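To: Drirnodden workshop list
Date: 29/09/2023
Subject: Re: Household arm build, gripper settings

On the earlier message from the Jurkavik bench:

> Members are asked to confirm the closing force for the
> Tetteh grippers before the October session. The left
> arm held its setting through 24 cycles. The right arm
> lost its zero on 3 of them.

The workshop has reviewed these results. Both arms are to keep the present firmware until the wrist joint on the right side has been set again. The bedroom trials, in which the arms work over a mattress and handle small items such as a paperback, will continue at reduced speed.

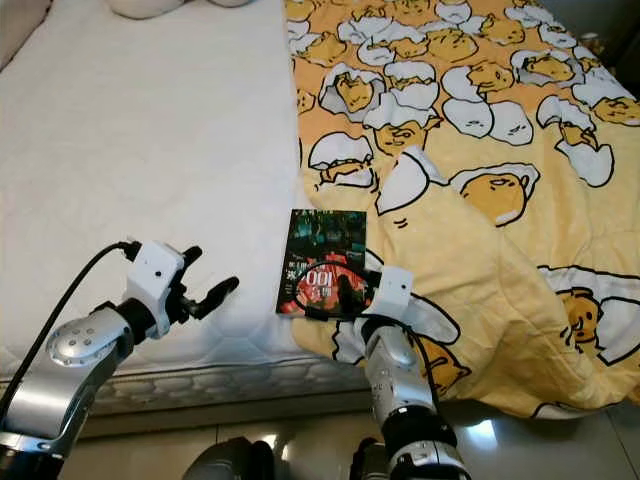 Should the closing force be raised for soft surfaces?

The present value of 890 should be kept, and the approach height raised by 7 mm instead.

Members who change either value are requested to enter it in the shared log before leaving the bench. Entries should give the arm, the old value and the new one. Cable slack at the gripper housing should be checked at the same time, with the wrist turned to both ends of its travel.

Replacement finger pads have been ordered through Rultport and will be held at Drirnodden. Requests for a second set should be sent to this list.

Drirnodden Shared Workshop
Automation Group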